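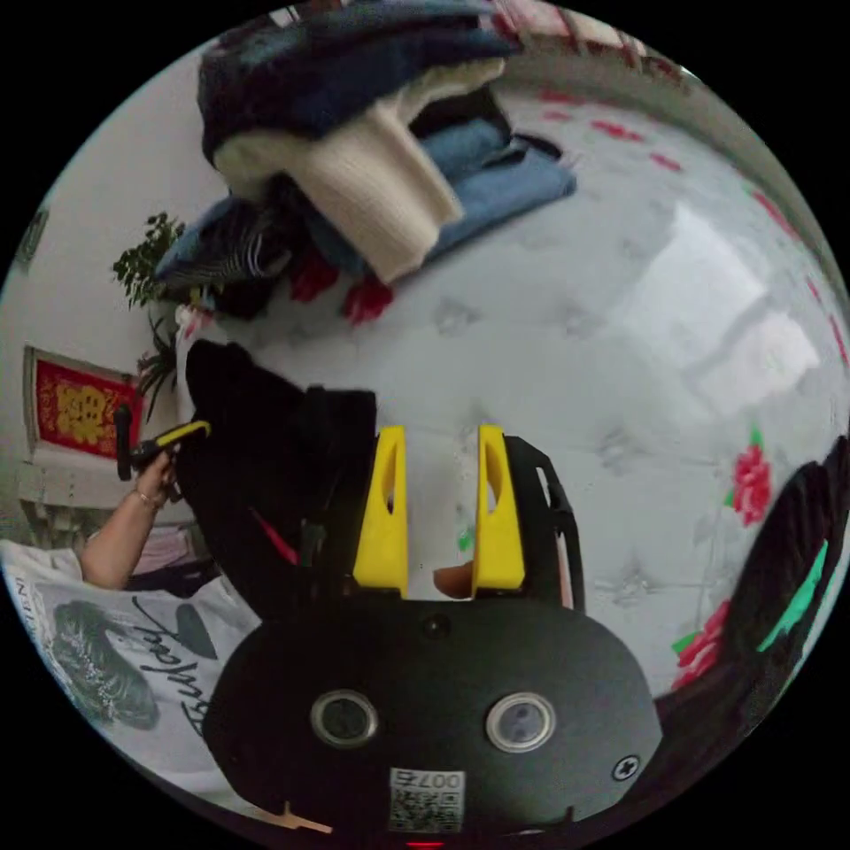
Research > Opinion > Robot Learning

Search this site Enter keyword

Hand-held grippers are cheap and you can carry one into a bedroom, and I like them for that. What I don't buy is the jump from there to "the robot can fold laundry."

Take the Flolby result. The team collected 812 demonstrations, with people working the fingers by hand, then reported success over 40 robot trials. A person's wrist makes small corrections all the time. The arm that copies it has joint limits and a delay - and the paper gives that gap one paragraph.

Braulio Pacheco argues that more homes will fix it. Maybe. But 337 of those demonstrations came from the same apartment, and the test garments were ones the policy had already met. I'd like to see unfamiliar clothes on an unfamiliar bed, with every failure listed. Until then I'd call it a good way to gather data.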